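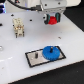
Clamped, just above the table.

5/22/25
A thread on English verbs for holding things. I have collected them for two years and I still choose the wrong one when I speak fast.

In my first language one verb does most of this work. You hold a cup, a child, a rope, a promise. So when I started to write in English I also used "hold" for everything, and my texts were very calm.

"Grip" was the first one I learned after that. It was on a sign in the bus in Skernton: GRIP THE RAIL. I thought it was a rude sign. Why not hold the rail?

"Clutch" has fear in it. A person clutches a bag when they think someone will take it. I once wrote to my landlady that I would be at the door, clutching the keys. She asked if I was all right.

"Clasp" is for hands, mostly, and for necklaces. I see it more in novels than in life. I have not yet heard one person say it in a shop.

"Grasp" is strange to me. You can grasp a handle and you can grasp an idea, but "I grasped the sandwich" made my evening class laugh for a long time.

Our teacher, Poul Ladefoged, is Danish and learned English as an adult too. He told us to write down the noun every time, never the verb alone. "Cling" is nothing, "cling to the wall" is something.

I keep my list in Vovum. It has 2,705 entries now, not only for holding. Many are the same word with a new noun. I am not sorry for this.

"Clamp" I like very much. It has pressure from two sides, and no feeling at all. You can clamp your mouth shut, though, and then the feeling comes back.

"Pinch" is small and uses fingertips. It is also stealing, in Britain, and an amount of salt. I do not know how children manage.

"Cradle" is the soft one. People cradle a baby, a phone, a warm mug in November. I would not say it about a hammer, but a neighbor told me he would, if it was a good hammer.

Still missing from my list: a verb for carrying too many grocery bags on one arm with the door key in your teeth. My language does not have it either — if yours does, please write it under this post, with the noun.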